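Sorting bins: gray or clear? And how deep?

toolcrib_theda
Redoing the shelves in the parts room on Saturday and I have been told, by people who will not be lifting anything, to pick one kind of bin and stick with it. 17 shelves, 80 bins. I like matte gray with sloping walls. My coworker wants clear ones so he can see what he's ignoring. Opinions?

nolte_j
Clear. Gray bins are where shiny parts go to retire. Also they scratch, but so does everything.

arne_b
Clear ones look great until August, when they look like old aquariums. Gray hides dirt, and I have plenty of it. I'd go sloped too. Small stuff slides to the middle and you don't have to chase it around a square corner with one fingernail.

Gray, sloped, rectangular is what I mean: 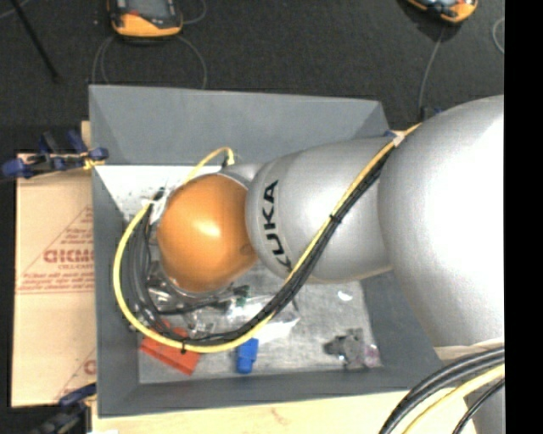 Gray bin, red thing somewhere near the bottom.

nolte_j
So your argument for gray is a bin where you can find the one red item. Paint all my washers red and I'll convert.

arne_b
I said they were easy to scoop from. I never said I knew what was in them.

doerte_bf
Disagree with Arne on the slope. You lose room at the bottom, and over 80 bins that's a shelf's worth of air. Straight walls, gray, fat label on the front. We had Ostermann ones with straight sides at the Nodton shop and the only complaint was from the man who had to write the labels (me, my husband was "busy").

toolcrib_theda
You are the man who had to write the labels?

doerte_bf
I was that day.

toolcrib_theda
Going gray, sloped, with fat labels. Joscha can have one clear bin for his sandwiches.

Related threads
Rovex shelf clips: where do they all go
Label tape that survives a greasy thumb
3,000 mixed screws, free to anyone who will sort them
Best height for the bottom shelf (bad knees)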